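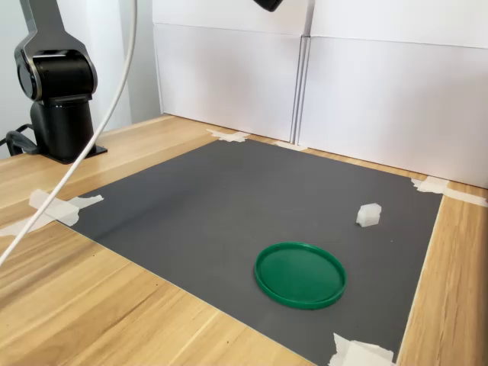 Tampo de mesa em madeira clara.

Óleo Skevarex para tampos e bancadas – lata de 328 ml

Tempo de leitura: 2 minutos

Se me perguntarem qual é o produto da loja que eu levo para casa sem pagar (é brincadeira, pago sempre), é este. Comecei a usar o Skevarex na mesa da minha cozinha, uma coisa herdada, cheia de marcas de copos, e gostei tanto que acabei por fazer também as prateleiras, o banco da entrada e a tábua do pão!

É um óleo com cera, bastante líquido, que se estende com um pano de algodão e entra na madeira sem deixar aquela película de verniz que depois descasca. O acabamento é mate. Em madeiras claras aquece um bocadinho o tom, por isso façam primeiro um teste por baixo do tampo, num canto que não se veja. Em nogueira escurece mais do que muita gente espera, e já tive uma cliente que me ligou aflita (ficou lindo, mas percebo o susto).

Como eu aplico: lixo com grão fino no sentido do veio, aspiro bem o pó e passo uma primeira demão generosa. Espero uns 30 minutos, limpo tudo o que a madeira não bebeu e deixo secar de um dia para o outro. Depois repito. Com duas demãos fica protegida para uso normal; no topo das tábuas, onde o veio é aberto, vou pondo enquanto ela pedir.

Os panos usados estendam-nos ao ar livre, bem abertos, ou mergulhem-nos em água antes de os deitar fora. Nunca amarrotados no lixo, que podem inflamar-se sozinhos. A sério.

A lata traz tampa de enroscar e aguenta bem fechada num armário fresco. A Bohumila Procházka, que restaura cadeiras e me compra disto desde o início, vira a lata ao contrário antes de a arrumar para não criar pele à superfície – copiei-lhe o truque e nunca mais deitei óleo fora.

Não recomendo para madeira já envernizada, nem para exterior. Para o jardim tenho o Vandard, mais grosso e com filtro solar, que volta a estar disponível em maio.

Artigos relacionados
Óleo de exterior Vandard
Panos de algodão Prajapati
Cera em pasta Skellham
Bloco de lixar em cortiça

Contacto | Envios e devoluções | © Skellham, todos os direitos reservados | Voltar ao topo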